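Blusa da Clollevix a metade do preço: alguém já recebeu mesmo?

Publicado em maio de 2024 na secção Moda e compras online

mariposa_do_sul
Recebi o email da Clollevix com a coleção nova e fiquei de pé atrás. Há lá um casaco de malha com corações que é igualzinho ao da Drolley, só que o da Drolley custa 152 euros e este custa 20. Igualzinho nas fotos, quero eu dizer. A modelo até tem a mesma pose. Já tive uma má experiência com um vestido "de linho" que de linho tinha a etiqueta, e não me apetece repetir. A página tem 3806 avaliações, quase todas de cinco estrelas e quase todas com duas palavras ("adorei muito", "muito bonito"). Alguém comprou? O tamanho M é um M ou é um M de criança? E as devoluções, pagam-se?

Stavros Softić
Comprei lá duas vezes, por isso respondo pelo que me chegou às mãos e mais nada. O primeiro casaco era aceitável, malha fina, costuras tortas numa manga. O segundo vinha com um tom de vermelho que não tinha nada a ver com o do site. Pedi a devolução e ofereceram-me um vale de 9 euros para eu ficar com a peça, o que para mim já diz muito sobre o que acham dela.

Quanto às avaliações, ordena pelas mais antigas. Várias falam de uma capa de telemóvel, ou seja, aproveitaram a página de outro produto e trocaram-lhe as fotos. Também desconfio da composição: no título diz "lã", na tabela diz "toque de lã". Lê sempre a tabela. Os tamanhos são pequenos, eu visto L e o L deles ficava-me pelo umbigo.

As devoluções são pagas por ti, e a morada só ta dão depois de três ou quatro mensagens. Se pagares com cartão virtual, pelo menos limitas o estrago.

E não ligues muito à secção "Como trabalhamos". Fala de armazém próprio, controlo de qualidade peça a peça, envio em dois dias. O meu veio pela Tramex e demorou três semanas.
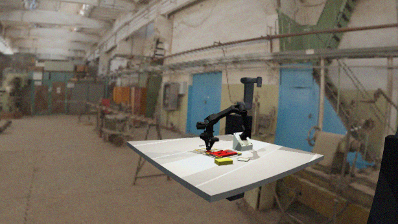
Braço robótico preto sobre uma mesa clara, imagem gerada por computador.

Costuras à vista é que não mostram nenhuma. Eu esperava pelos saldos de julho e comprava o da Drolley, se a malha for mesmo o que dizem, coisa que também ia confirmar à loja antes de pagar.

salinas_fã
eu gosto, comprei umas calças e estão ótimas. mas casacos não sei. na Salinas também há um de corações mais barato, acho que só em rosa

mariposa_do_sul
Obrigada aos dois. Fui ver as avaliações antigas e há mesmo uma sobre capas de telemóvel, com fotografia e tudo. Já tirei o casaco do carrinho. Se alguém souber a composição do da Salinas, diga, que no site não encontro.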